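2024-09-07

Reprint matching, Lanero canvas. Carrying on from the June pages.

The problem is still the reorders. A customer buys a portrait on canvas, comes back months later for a second copy for a sister or a parent, and the two end up on walls where somebody compares them. The file is the same and the printer is the same, but the new one comes out warmer in the greys. Gunhild Grímsdóttir pulled the complaint slips and they are nearly all on Lanero satin, hardly any on the matte paper.

Started by reprinting the test portrait from the archive file on the current roll. Same profile, same rendering intent, no sharpening. Let it sit overnight under the rack before reading anything. The shadow side of the face reads redder than the archive strip. The background grey is the worst of it. Skin is close enough that I'd have passed it without the strip beside it. 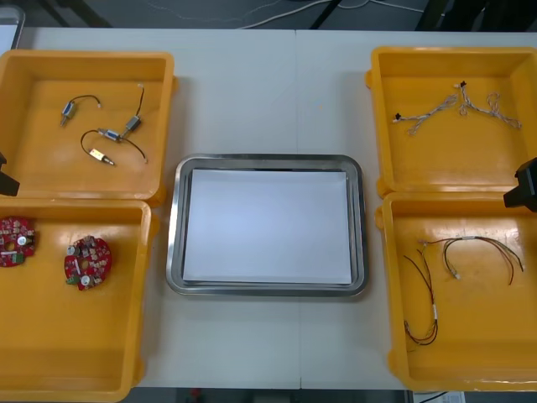

Swatches need a fixed layout before we go any further, as I lost most of the morning working out which strip came off which roll. Old roll and new roll, varnished and bare, makes four lots. Two yellow-orange bins on the left of the white table, two on the right, and the steel tray between them would do it: old roll left, new roll right, and whatever pair is being compared goes in the middle. Bare at the back, varnished at the front. Pencil on the reverse of every strip, no stickers, they lift the coating.

Readings, averaged over three strips per lot:

- Old roll, bare: matches archive.
- Old roll, varnished: slightly darker, no shift in hue that I can see.
- New roll, bare: warm in the greys, fine in the blues.
- New roll, varnished: warm in the greys, worse than bare.

So the varnish isn't the cause but it makes things more obvious. The base of the new roll is creamier when you lay it face up against the old one at the window. Do-yoon Ji phoned the supplier and was told the coating hasn't changed. They are sending the batch sheet anyway.

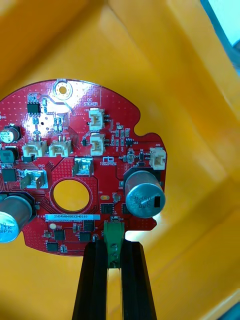
Vol. 3, p. 68

Built a new profile for the new roll. Printed the chart at the standard canvas setting, dried overnight, read it twice. The two readings agree. First try with the new profile took the warmth out of the greys and put a slight green into the lighter skin tones, mostly along the cheek and the forehead. Re-read the chart with the canvas taped flat to the board. It had been lifting at one corner. Second profile is better. Greys neutral, skin neutral, deep reds a touch flat. Saved as Lanero-new-B in the shared folder. Please don't overwrite A, I still want to compare them.

Stretching test as well, while the canvas was out. Pulled one print over the usual bars and one over the deep bars that Simovard sent. The deep bars crack the coating along the fold if the varnish has gone on heavy. One light coat and the fold is clean. Two light coats and there's a white line at one corner, small, but a customer would find it. Staples in from the middle outward, corners last, as before. The mirrored edge we use for wraps needs to be wider on the deep bars or bare canvas shows at the back.
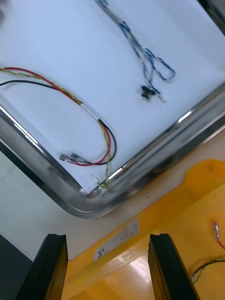 Tetteh Asante thinks we are fixing the wrong end of it, and that anyone ordering a second copy should get it from the same batch as the first wherever there's any left. He'd hold back a length of every roll for that. I said the racks are full already. He said then at least write the batch on the order, so that when a reprint comes in we know whether to worry. Fair, and it costs nothing. Irén Fülöp is adding a field for it to the job ticket.

Checked the backlog while she was at it. 435 canvas orders on file for the period, 200 of them on Lanero. The tickets don't say which roll, so the only way to tell for those is the print date against the delivery book. The delivery book has a gap where we moved over to Flusasbridge.
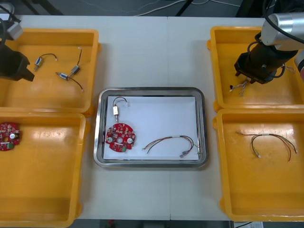

## Still to do

- Print the Yeo family portrait on both rolls with profile B and hang the pair in the front room, daylight and evening light.
- Ask Ah-rin Cheon to look at them cold, without saying which is which.
- Batch sheet from the supplier, when it arrives, goes in the back pocket of this book.
- Widen the mirrored edge in the deep bar template.
- One light coat only on anything going over deep bars. Put this on the wall by the spray booth.
- Deep reds in profile B. Try a bigger chart if there's enough canvas left on the end of the roll.
- Delivery book: find the missing pages.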